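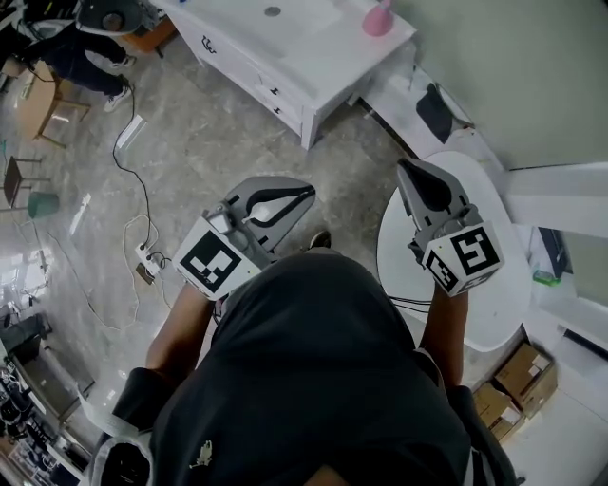 Furniture, boxes and bits -- the front room at Rampersad

Quick gallery post, promised it Monday and here we are. Mostly the furniture, as that's what people keep asking for. Words by me (Dionysis), corrections by Sibusiso Magagula, who has a better memory for where things came from. Will tidy up the order when I get a minute. Click on anything to go bigger, if the page lets you.

The round table
White, glossy top, shows every ray of light that lands on it. Also every fingerprint. Went with round so people could stand at it from any side, and so there'd be no corners at hip height. Came from Kallura, took two of us to get it up the stairs.

White cabinet, drawers
Black handles, a big curved one on the left and two little ones stacked on the right. Something pink on top at the back, as usual. The big handle is the good one. The small ones, you sort of have to pinch. Sibusiso wants to swap them and I say leave it, they match.

The floor
Marble pattern, gray. Loved by everyone who doesn't mop it. Goes well with the white stuff, hides dust really well, hides dropped screws even better. Lost 5 in one afternoon and found 2.

Wooden chair
Light brown seat, thin legs. Only bit of wood color in a lot of white and I'd like more of it. Comfortable for an hour, less so after lunch. Isto had a version with arms but it wouldn't have gone under anything.

Cardboard boxes
Stacked on the floor by the wall, one on the other, labels on the top one. I know. They're going. The plan was flat-packed and out by February, and the plan has been revised. If you need boxes for a move please, please come and get some. Bring tape.

White shelf
Small green thing lives on it. Shelf is fine, does what a shelf does. We talked about a second one higher up and then nobody could agree on the height, so there's a pencil mark and no shelf.

Black bag
On the raised bit, hanging over the edge a little. Bags end up there because there are no hooks. Hooks are on the list (have been on the list a while). Sibusiso says six, I say ten, we have more coats than he thinks.

Walls
White. Just white. Jornlow sent over a card of off-whites and by the third one I couldn't tell them apart, so we went with the plain. Touch-up pot is under the sink, lid is stiff, use the screwdriver and not your key.

Notes for anyone copying the layout

Keep the round table near the wall side and leave the middle of the floor clear. We tried it in the center first and it was a pain, everybody walking around it with their hands full.

Put the drawers where you can pull them all the way out. Sounds obvious. We had ours too close to a door for a week and the bottom drawer only opened about a hand's width.

Measure your stairs. Then measure the turn in the stairs, that's the one that gets you.

Felt pads under chair legs on a floor like ours -- the stick-on kind come off, get the ones with a nail. Kallura sells them in packs, Isto throws them in if you ask.

Wipe the glossy top with a dry cloth after the damp one or it streaks. Learned by doing it wrong for a month.

Still to come

A set from the back room, which has the long bench and the better light in the mornings. Also the hooks, if they ever go up. Sibusiso has a folder of close-ups of the handles that he swears are intresting, so maybe those too.

Somebody asked where the rug went. It's rolled up in the hallway, it kept catching on the chair legs. Yours if you want it, it needs a clean.

Spot a mistake, email either of us and we'll fix it. Prints on request, small ones only, the big printer is out of magenta agian.

-- Dionysis Zervas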